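News > Community > Halls and venues

Detness hall to reopen for bookings in March

December 12, 2022

Detness Village Hall will take bookings again from March, after the parish council agreed to pay for a new heating system and repairs to the main hall roof.

The hall closed to regular groups at the end of the summer when the old boiler failed its safety check. A few short meetings have been held there since, but the building has been too cold for longer events and the toddler group, the dance class and the lunch club have all moved elsewhere.

The work will be done by Naletti, a heating firm based on the Pilla Road estate. It is due to start in the new year and will begin with the pipes under the stage, which date from when the hall was built. Roof repairs over the kitchen end will be done at the same time so that the building only has to be shut once.

Hall users have also been asked what they would like to see changed inside. The most common requests were for better lighting in the car park, a second baby changing table and lighter seating that can be put away quickly between sessions. The council has set aside money for new folding chairs and says the old stacking chairs will be offered to local clubs first.
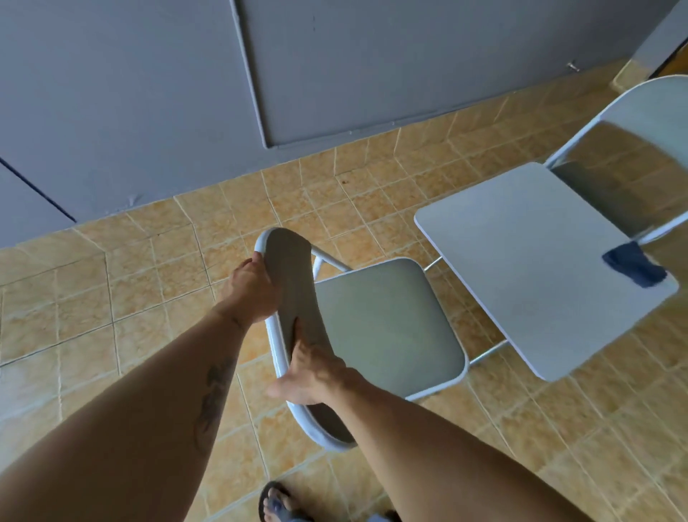

Light grey folding chairs with curved backrests.

Hire charges will go up when the hall reopens. The evening rate for village groups will be £20, and private parties will pay £55 for a Saturday-length booking of the main hall and kitchen. Groups that paid in advance for this autumn can have their money back or carry it over.

The council said the new rates were needed to cover fuel costs – the last full year's heating bill came to £1,386. The new system is expected to use less gas, and the charges will be looked at again after it has been through one winter.

Until the work is finished, the lunch club will carry on at the Yoon Centre, where there is room for up to 20 people at a sitting. The dance class is using the school gym. The toddler group is still looking for a morning space and would like to hear from anyone who can offer one.

A booking form will be put on the notice board outside the hall and on the council website in the new year. Groups that had a regular slot before the closure will be given first choice of times.

Comments (4)

marshlane2: Good news about the roof. There has been a bucket in that kitchen for as long as I can remember.

Dotty_P: Will the badminton lines be repainted while it is shut? They have nearly worn away at the stage end.

hillsider: £55 is still cheaper than the Yoon Centre. We paid a lot more than that for my daughter's party.

K.W.: Please can somebody sort out the car park lights before March – it is pitch black by the gate.

Contact the newsdesk | © Detness News 2022 | Back to top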